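10/28/18

**Smoke detector bench, second round (Boiko heads, school corridor units)**

Picked up where we left off with the nuisance alarm problem. The school job at Trondidska has 70 heads on one loop, and the complaint is still the same: the building empties for a smell of smoke, the fire department walks it, and the panel log shows one head in alarm with no neighbor above background. I want to know if the heads are drifting or if something in the ducts is setting them off.

Took 13 of the returned heads and ran them in the smoke box at the low setting. Fan on 2, door taped, same cotton wick as in February. Let the box clear between runs until the reference meter was flat again. This takes longer than the notes from February say. Allow up to 13 minutes.

Results so far:

- Most heads tripped inside the band printed on the label.
- Head 1697 tripped early on every run. Swapped the base, no change. Blew out the chamber with the hand bulb, and it came back to just inside the band.
- Two heads were slow. Both have paint on the mesh, so I am leaving them out of the averages.

Fine gray lint in the chamber of 1697. Bagged it and wrote the number on the bag. It looks like what we got out of the Flindemberg heads, but I have not put the two side by side under the scope yet.

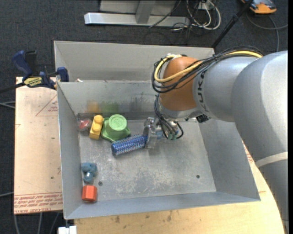
Kastness disagrees about the lint. Their view, by phone this afternoon, is that dust alone would give a slow creep in the log and a maintenance flag well before an alarm, and that we should look at the supply air first. They asked if the corridor heads sit within arm's reach of a diffuser.

Fair question. Checked the drawings: the head at the end of the east corridor is right next to one, and that is the address that alarmed. Can't tell from the drawings if the diffuser was moved in the remodel. Asked for a photo of the ceiling.

The creep argument I'm less sure of. The panel only stores the last 1000 events, and the door contacts fill that up fast – anything older is gone. So a missing maintenance flag does not prove much.

Still to do:

- Rerun 1697 with the lint put back in, if it can be done at all.
- Fan at 4 with a clean head, box empty of smoke, to see if air speed does anything by itself.
- Order wick. Half a spool left.
- Relabel the reference meter, the cal sticker is peeling.

Box is off at the wall, and the tape is still on the door.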